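# About Greltura

We collect demonstrations for robot learning. A person guides an arm through a chore, the cameras and joint sensors record it, and the recording goes to somebody who hopes to train a model on it. That's the business. If you came here looking for a page about the future of labour, there are plenty of others.

Greltura works out of one floor of the Boychuk building, and there are 22 of us. Most are operators, the people who run the arms all day. The rest check recordings, fix hardware and argue with clients about what counts as a finished task.

## What we think of the field

We have doubts, and we'd sooner put them on this page than have you find them out in a meeting.

The first is about volume. Clients often open by asking how many hours we can deliver. We can deliver a lot of hours. Whether they'll teach a model anything is another matter, and a big pile of near-identical recordings of a near-identical drawer being opened is mostly a storage bill. We once took an order of that sort and filled it to the letter. The client's model got very good at our drawer.

The second is about clean data. It's common to throw out every fumble, every regrasp, every approach that had to be backed off and tried again. We keep them, labelled. A model that has only seen tidy work has no idea what to do when it's two centimetres off, and it will be.

The third is about demo videos, including ours. Ask how many tries it took. We'll tell you about ours if you ask.

## How the work goes

A project starts with a task sheet. It says where the arm begins, what has to be true at the end, and which things are to be moved between recordings. We try the sheet ourselves before we quote on it, and a fair number of sheets go back with questions. "Tidy the area" isn't a task until somebody says what tidy means.

Then we record. Every task gets 100 recordings before we agree to any more, and the first 23 are reviewed by someone who wasn't running the arm. It slows things down. Clients grumble about it in the first week.

A lot of our recording is done from the wrist, close in, where the view is full of hardware and floor and doesn't flatter anyone.
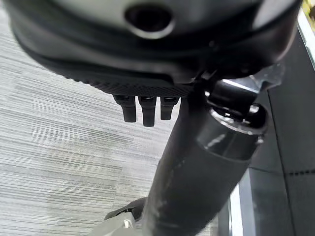
*A wrist camera's view: a rounded housing close overhead, a black column and grey carpet behind.*

Wrist views are hard to label and easy to misread. Two parts overlap in shadow and a reviewer has to say which one is nearer, or admit they can't tell. Our labelling tool, Zoltus, has a button for "can't tell", and we pay the same for it as for any other answer. Before we added it, our labels looked far more certain than they had any right to be.

We don't use automatic labels for contact or success. We tested them in June on our own recordings and they were wrong in ways that would have been tedious to find later. We'll test them again, and we're not holding our breath.

## What we won't do

- Record in someone's home or workplace without the written okay of everyone who might be picked up by a camera.
- Sell one client's recordings to another.
- Promise that a model trained on our data will work. We don't train it, and we don't control what else goes in.

## Working with us

Small jobs are fine. Our minimum is 3 tasks, and we're happy to tell you if you need fewer recordings than you planned on. The Skodside project began that way and is still fairly small.

Visitors are welcome on Friday afternoons. Bring a task sheet and we'll try it while you're in the room. Wear shoes you don't mind standing in, as the chairs belong to the operators.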